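Gronduldale 影评语料 数据卡

数据集名称:Gronduldale 影评语料
版本:第二版
语言:简体中文,片名与人名保留原文写法
规模:2,151 篇影评
格式:UTF-8 编码的 JSON Lines,另附 CSV 格式的影片表
许可:仅限非商业研究使用,详见“许可与引用”一节

概述

本语料收录 Gronduldale 放映季的中文观众影评,每篇配有影片元数据、篇级评价标签和句级谈论对象标签。影评来自 Nirnden 放映网站的留言区和 Oldale 影像资料室保存的纸质留言册。纸质部分经人工录入,未使用光学字符识别。

主要用途为篇级态度分类、谈论对象识别(剧本、表演、摄影、声音、剪辑等),以及影评写作习惯的描述性研究。语料中的影片以首部长片和独立制作为主,商业院线片极少,词汇分布与大型评分网站上的短评差别明显。篇幅也更长,多数作者会写完整段落,部分文章先复述剧情再作评价,复述部分的情感词不代表作者对影片的态度。

第一版只有篇级标签。第二版增加句级标签,重写了影片表,并删除了重复投稿。两版的影评编号不通用,旧编号保留在 old_id 字段中,仅供对照。

目录结构

data/train.jsonl 训练部分
data/test.jsonl 测试部分
data/films.csv 影片表
docs/guideline.txt 标注规范全文
docs/changes.txt 版本变更记录
tools/check.py 格式检查脚本
tools/to_ji.py 转换为 Ji 工程文件的脚本
LICENSE.txt 许可文本

训练部分含 2,000 篇,其余全部归入测试部分。划分以影片为单位,同一部影片的影评不会同时出现在两个文件中。没有单独的验证集,使用者可从训练部分自行划出,划分时应同样以影片为单位。按篇随机抽取会使同片影评进入两侧,片名和角色名会成为泄漏特征,所得结果不可与测试部分的结果比较。

字段说明

影评文件每行一个 JSON 对象,共 10 个字段:

review_id 影评编号,字符串,第二版内唯一。
old_id 第一版编号,没有时为空字符串。
film_id 影片编号,对应影片表的同名列。
source 来源,取值为 web 或 book,分别表示网站留言和纸质留言册。
text 影评正文,段落之间以换行符分隔。
sentences 句子数组,每个元素含起始偏移、结束偏移和谈论对象标签列表。
attitude 篇级态度,取值为 pos、neg、mixed、none。
spoiler 布尔值,表示是否透露结局或关键转折。
agreed 布尔值,表示篇级态度在初次标注时是否一致。
note 标注备注,多数为空。

偏移按 Unicode 码位计算,左闭右开,从零开始。部分语言的字符串接口按 UTF-16 编码单元计数,遇到表情符号时会错位,读取前应先转换。正文中的换行符计入偏移。

影片表的列包括 film_id、原文片名、中文片名、制作年份、片长、导演是否首次执导长片、放映单元和放映语言。片长单位为分钟,取放映拷贝的实际片长,与片方公布的数字可能不同。未能核实的单元格留空,没有用零或“未知”代替。同一影片存在多个中文译名时,表中只列放映手册所用的译名,影评正文中出现的其他译名不作替换。

来源与采集

网站留言在放映季结束后一次性导出。导出内容只含正文、所属影片和留言所在单元,不含用户名、头像、互动记录和网络地址。少于一个完整句子的留言没有收录,例如只打分数或只写“好看”的条目。纯粹询问场次、票务或座位的留言也已去除。

纸质留言册由 Oldale 影像资料室提供。留言册放在放映厅出口处,观众散场后书写,因此篇幅普遍短于网站来源,口语成分更多,省略主语的句子常见。录入时保留原有错别字、标点和换行;无法辨认的字以“□”代替,一个符号对应一个字。涂改处只录入最终写法。页边的箭头、图画和签名不录入。

繁体字来稿在录入时转换为简体,异体字按通行字形处理。外文片名、人名和引用的台词保持原样,大小写不统一的情况没有修正。网站来源中的超链接替换为“[链接]”,图片替换为“[图片]”。

两种来源都可能出现同一作者对同一影片的重复评论。完全相同的正文只保留一篇。内容相近但措辞不同的没有合并,判断作者身份需要的信息已在导出时去除。

标注

标注在 Ji 标注界面中进行。每篇由 2 名标注者独立完成,标注时看不到对方的结果,也看不到影评的来源。不一致的篇目由第三人裁定,裁定结果写入正式标签,agreed 字段记为 false。裁定者可以在 note 字段中写明理由,没有硬性要求。

篇级态度指作者对影片整体的评价。对放映条件、字幕质量、观众秩序的评价不计入。作者认为影片很好但字幕太差,标为 pos;作者喜欢前半段而不接受结尾,且两者篇幅相当,标为 mixed;全文只复述剧情或谈论创作背景,没有可识别的评价,标为 none。反讽按作者的实际态度标注,不按字面标注。难以判断是否为反讽时,以最后一段的语气为准。

句级标签描述一句话在谈论什么,不描述褒贬。一句可以有多个标签,也可以没有标签。标签集如下:

script 剧本、结构、情节安排、台词
acting 表演、选角、角色之间的配合
camera 摄影、构图、光线、色彩、画幅
sound 配乐、音效、同期声、对白清晰度
editing 剪辑、节奏、转场、时序
design 美术、服装、化妆、道具
adapt 与原著、真实事件或旧版影片的关系
context 导演经历、制作背景、影片所属的创作潮流
venue 放映条件、字幕、场次、映后谈

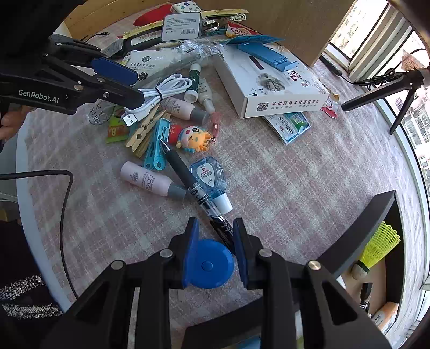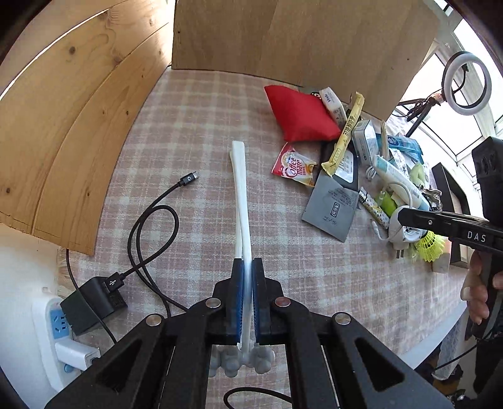 图 1:两片夹爪之间的蓝色圆形卷尺。图 2:夹爪夹住一件白色细长物品。

易混标签的处理

script 与 editing 的边界最常引起分歧。谈论叙事顺序时,若作者指向故事的编排(先交代死亡再回溯相识),标 script;若指向镜头或段落的衔接(切得太碎、闪回进入突兀),标 editing。单说“节奏慢”而没有进一步说明的,标 editing。“拖沓”“冗长”同样处理。

acting 与 script 的区分看评价落在谁身上。“这个角色立不住”标 script,“他撑不起这个角色”标 acting。只写“人物很生动”的,两个标签都标。

传记片影评中大量句子谈论真实人物的生平。仅介绍生平的标 context,把生平与影片内容作比较的标 adapt。作者对真实人物的好恶不影响篇级态度,除非明确转为对影片的评价。

camera 与 design 在谈论色调时容易混淆。服装、布景的颜色标 design,整体影调和后期调色标 camera。作者只说“颜色好看”时标 camera。

“情绪”“氛围”“气质”一类概括性词语单独出现时不标。与某一手段连用时按该手段标注,例如“配乐带出来的氛围”标 sound。

原创歌曲的歌词属于 sound,不属于 script。旁白的内容属于 script,旁白的音色和录制质量属于 sound。

spoiler 字段以影片的放映手册简介为基准。简介中已经写明的情节不算透露,传记片中广为人知的史实也不算。作者自行加注“有剧透”但正文没有实际透露的,记为 false。

分句规则

句子以句号、问号、叹号和换行切分。省略号后接新的主语时切分,否则不切分。书名号和引号内的标点不触发切分。网站来源中有作者通篇使用空格或逗号断句,这类文本由标注者手工切分,note 字段写有“手工分句”。使用自动分句工具重新处理后,原有句级标签无法直接对应,需要按偏移重新投射。

“[链接]”和“[图片]”独占一行时不作为句子。正文开头的标题若与后文以换行分隔,作为独立句子处理,可以带标签。

读取与检查

检查脚本只依赖 Python 标准库,在根目录运行:

python tools/check.py data/train.jsonl data/films.csv

脚本检查字段是否齐全、偏移是否越界、句子是否重叠、film_id 能否在影片表中找到。全部通过时不输出内容,返回值为零。出现错误时逐行打印影评编号和错误类型。脚本不检查标签的合理性。

转换脚本的用法:

python tools/to_ji.py data/test.jsonl out/

输出目录须事先建立。转换后的工程文件可在 Ji 中直接打开,篇级标签显示在右栏,句级标签显示为底色。note 字段不随工程文件导出。反方向的转换脚本未提供。

影片表的片名中含有逗号和引号,请使用标准 CSV 解析器,不要按逗号直接切分。部分表格软件打开时会把 film_id 识别为数字并去掉前导零,保存后将无法与影评文件匹配。

评测建议

篇级态度的四个类别分布不均,pos 占多数,none 最少。建议报告各类别的精确率、召回率和宏平均 F1,单独报告准确率参考价值有限。句级任务建议按标签分别计算后取宏平均,无标签句子应保留在评测中。

测试部分请同时按 source 报告结果。两种来源的句长和用词差异较大,只给合并结果会掩盖纸质留言册上的下降。agreed 为 false 的篇目可以另列,不应从测试部分中删除。

在提示中使用训练样例的方法,应说明样例的编号和选取方式。使用外部影片资料(剧情简介、评分、演职员表)的方法,应与只使用正文的方法分开列出。

已知问题

影评作者为到场观众或放映网站的访问者,对独立影片的接受程度高于一般人群,正面评价偏多。不宜据此推断某部影片在更大范围内的口碑。

各影片的影评数量相差悬殊。开幕单元和附有映后谈的场次留言密集,深夜场次留言很少。训练时若不作处理,模型容易偏向少数影片的词汇。

纸质来源的“□”集中在少数册页中,与书写工具和纸张状况有关。含有该符号的篇目没有剔除,需要完整文本的任务可自行过滤。

adapt 标签几乎只出现在传记片和文学改编影片的影评中,与影片类型高度相关。分类器可能通过识别类型而非句子内容得到较高分数,解读该标签的结果时应当留意。

design 标签数量偏少,不同影片之间的分布也不稳定。年代戏的影评中较多,当代题材中很少。

少数影评整段引用了放映手册的文字。引用部分已在 note 中标明“含手册文字”,偏移范围没有单独给出。

隐私与内容

正文中出现的普通观众姓名、联系方式和社交账号已替换为“[姓名]”“[联系方式]”“[账号]”。导演、演员、作家等公众人物的姓名保留。替换由人工完成,仍可能有遗漏,发现后请提交影评编号,勿在公开页面中转贴原文。

语料中有粗口和对演员外貌的负面评论,未作删改。部分影片涉及暴力、自杀和药物滥用,影评中有相应描述。向学生或标注人员分发前应事先说明。

要求撤回的作者可以提供正文中的任意一句用于定位。撤回的影评在下一版中删除,编号不再分配给其他影评。

许可与引用

标注、影片表和脚本可在非商业研究中使用、修改和再分发,须保留 LICENSE.txt。影评正文的权利归原作者,使用者只可在研究范围内复制,不得汇编出版,不得用于票务推荐或广告投放。论文中引用正文片段时,注明影评编号即可,长段引用应先与维护方联系。

引用格式:Gronduldale 影评语料,第二版,含句级谈论对象标注。正文来源 Nirnden 放映网站与 Oldale 影像资料室。

变更摘要

第二版:新增句级标签;新增 agreed 与 spoiler 字段;影片表补充放映语言;按影片重新划分训练与测试;去除重复正文;修正纸质来源中若干影片归属错误。

第一版:首次整理,只含篇级态度,按篇随机划分。该版本已停止分发,基于该版本的结果请注明版本号。

待处理:影片表中空缺的片长;映后谈相关句子是否从 venue 中拆出;手册文字的偏移标注。问题报告请附影评编号、字段名和所用版本,句级问题另附偏移。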